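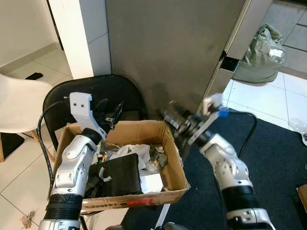 Our project this term was to review the Tuline two-arm kit, which is sold to schools and small workshops as a set you can put together and run without an engineering background. There were three of us in the group, and our supervisor was Shota Miyazaki. We were asked to answer one question: could a student group with no robotics experience get useful work out of the kit in one term? We chose unpacking as the main task, as it is one of the jobs the Tuline brochure mentions. The arms work from below and reach up into an open carton set on a black folding chair, with a dark plastic case or book near the front and crumpled white plastic through the middle. We wanted a mixed box like that, with soft and hard things together, and we kept to mixed boxes for most of the term.

Date of report: 2 Nov 2025

1. What comes with the kit

The kit has two arms, a gripper for each, power supplies, cables, a control box and a licence for the Tuline software. The arms have white and silver shells held on with small screws. A printed start guide is included, and the full manual is a download of 552 pages. The guide covers assembly well. It does not cover cable routing, and we had to look that up in the manual, where it is split between two chapters.

The school bought the kit through Nishimura, the dealer for our area. Delivery was on time. One power supply had the wrong plug and Nishimura replaced it within the week at no charge.

2. Setting up

Assembly took us two afternoons. The first went to the bases and arms and the second to cabling and the first power-on. Most of the difficulty was with the cables. They need enough slack to let the arm bend fully, and with that much slack they hang out in a loop beside the arm. On our first day a loop caught on the back of a chair and the software stopped the arm with a load fault. After that we moved the arm by hand through its full range before each session and watched the cable as it went.

Calibration is done from a menu. You move each joint to a mark and press a key. The marks on the lower joints are easy to see. The ones near the wrist are small and we needed a torch.

3. The software

The software has two modes. In the first you guide the arms by hand and the program records the path. In the second you build a routine out of blocks on the screen, such as open, close, move and wait. We used hand guiding for nearly everything. Blocks were good for fixing a recorded path, for example adding a wait before the gripper closes.

Two things annoyed us. The program does not save on its own, and we lost a morning's recordings when the laptop ran flat. Also, the left and right arms have separate speed settings on separate pages, so it is easy to change one and forget the other. We did this more than once and the arms bumped. Nothing broke.

We also tried Mistamum, an add-on that is sold separately and is meant to let both arms hold one object. We had it on a trial licence. It worked with a stiff case, held at both ends and moved slowly. With anything soft it was no better than one arm alone.

4. Unpacking trials

For each trial we packed a carton, opened the flaps and ran the routine. An item counted as unpacked if it was lifted clear of the box and put down on the mat without being dropped. If an item fell we left it and went on.

We did the trials in four rounds:

Round 1: hard items only, one arm
Round 2: hard items only, both arms
Round 3: mixed items, both arms
Round 4: mixed items, both arms, with a person pausing the routine to correct it

Round 1 gave us few problems. The two-finger gripper holds boxes and cases firmly as long as there is a gap beside them for the finger to go down. If an item is packed tight against the wall of the carton, the finger lands on top of it and pushes. We learned to tilt such items when packing, which we admit makes the job easier than a real parcel would be.

Round 2 was slower than Round 1. We had expected two arms to be faster, but most of the time one was waiting for the other to get out of the way. A carton does not leave much room for both.

Round 3 had the worst results. Plastic packaging was the main cause. The fingers would close on the plastic and on whatever was under it, and both would come up together and then slip. Thin bags were worst. Flaps were a problem too, as they swing back in and get in the way of the wrist. We ended up folding them down and taping them.

Round 4 was the best of the mixed rounds. Having a person stop the arm and shift it slightly before it closed made a large difference. It also meant that someone had to stand there the whole time, and at that point it is quicker to empty the box by hand.

5. Height of the carton

We had the carton on the floor to begin with. The arms could reach it but the wrists were close to their limit, and the load fault came up often. Putting it on a chair fixed most of this. A folding chair was a good height, but it moves if the arm pushes on the box, so it needs something heavy behind it or a strip of non-slip mat under the feet. A proper stand would be better. Tuline sells one, and we think it should be in the kit.

6. Cost and support

We were given a budget of around $1,000 for everything apart from the kit itself. We spent well under that. The largest item was a spare set of finger pads. They wear at the tips, and ours were replaced in Week 8.

Support is by email. The answers were polite and usually came the next day, but two of them only pointed us back to the manual. The Sostcombe user forum was more help, mainly for the cable problem. Other people there had used the same kit in classrooms and had posted photos of their own routing.

7. Would we recommend it?

For teaching, yes. All of us could record and run a routine by the end of the second week, and the arms stopped safely every time they met something they should not have. For unpacking mixed parcels without someone watching, no. The brochure should say more clearly that its example uses hard items.

If another group takes this on in May, we suggest they start with the carton at chair height, leave Mistamum out, and spend the first sessions on soft packaging only. Our recordings and the packing lists for each round are in the project folder. The Round 2 recordings were made before we fixed the speed setting on the right arm, so they will need to be slowed down before they are run again.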